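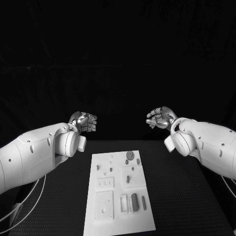

Getting Hiking Gear Ready for a Mountain Hut Trip

Home | Kitchen | Workshop | Travel Gear | Contact

Brush dried mud off your boots before you wash them. Use cool water and an old toothbrush around the eyelets, then stuff the boots with newspaper and change it after 2 hours. Keep them away from the stove.

Open trekking poles fully and wipe each section with a dry cloth. Don't oil the joints – the locks will slip.

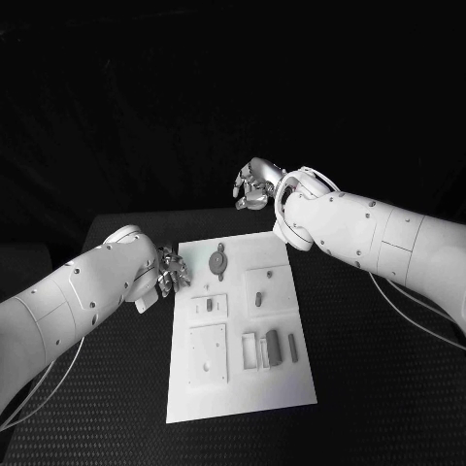 If a pole section is stuck, run cold water over it for a minute and twist again. Leave the sections apart overnight before you put them away.

Spread small items on something pale so nothing rolls off unseen. Stove parts, buckles and spare tips all go missing on a dark bench.

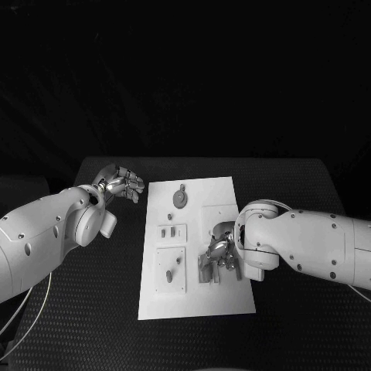

Small parts and thin plates set out on a white sheet.

Weigh your cook kit on the kitchen scale. Mine was 865 grams in January and is now 437, mostly from leaving the second pot at home.

Store paper maps flat under a mattress or in a wide drawer. Press worn folds under a heavy book and tape them on the back only.

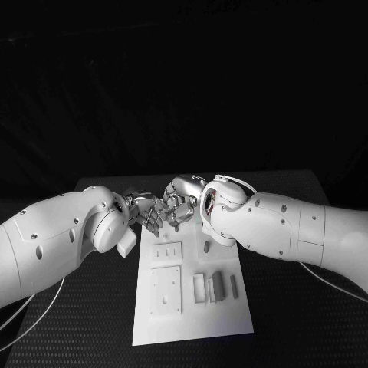 White plate with three narrow slots, on a white board.

Regula Aebischer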